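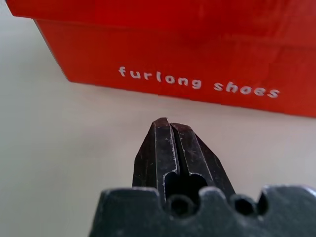 Why does a gripper drop a part after an emergency stop when it held the same part fine a second earlier?

Most often the stop cuts power or air to the gripper, and a gripper without a spring or a brake has nothing left to hold with. Check what the stop circuit switches off before you look at the fingers or the grip force.

Sulastri Lumbantobing
Posted 2019-12-07

We have a two-finger electric gripper on a small arm from Mestine. When I hit the stop button with a part in the air, the fingers relax and the part falls. The arm itself stays put. It has happened 9 times since June, always on a stop and never in a normal cycle. The part weighs 339 grams. I already raised the grip force and put on new finger pads — no change. The gripper gets its 24 V from the tool connector on the wrist. Is this a bad gripper or is it meant to do that?

Ratree Mahawong

Sounds like it is wired the way it came. On a lot of arms the tool connector goes dead when the stop is pressed, and yours may be one of them. The arm stays up on its joint brakes, but the gripper has no brake of its own unless you bought one that does.

Put a meter on the connector and press stop with nothing in the fingers. If the voltage goes to zero, the gripper is fine and the supply is your problem. You can feed it from a separate supply that stays on during a stop, but ask whoever did your risk assessment first. Fingers that keep squeezing are a hazard too if a hand is in there. We ended up with a self-locking gripper from Demum and left the wiring alone. It has held through 19 test stops so far.

Also, keep people out from under the part until this is fixed.

Yupin Kaewkla

had this on ours, turned out to be a loose plug. wiggle the cable and see

Nuanchan Sombatkul

A loose plug would drop parts during normal moves as well, and she says it never does. I would go with the meter test. Look in the controller settings too. Ours had an option called "open on fault" that was turned on, and the event log showed an open command right after each stop. If your log shows that, it is a setting and you don't need any new hardware.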